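4. Preparing the bag

4.1 Take one large brown paper bag. Open the mouth right out, then fold the rim over. Creases are fine, a neat circle isn't needed.

4.2 Tape the rim. Black tape, short strips, press down hard with your thumb. Go back over any folded bits, they lift first.

NOTE: Check the tape every 9 fills. Replace strips that have started to curl.

4.3 Cloths go in crumpled. Don't fold them, dont pack them down.

The yellow cloth sits inside the bag near the top, with the rim taped in six places.

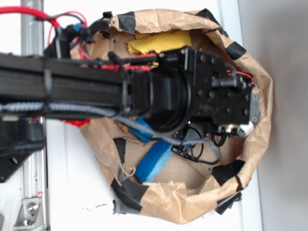

5. Changing the bag

5.1 Cloths out first. Shake each one.

5.2 Torn below the tape? Bin the bag, start agian from 4.1.

CAUTION: Paper only. No damp cloths.

Spare bags: Dalell stores, shelf 2. Ask Siamak Tehrani.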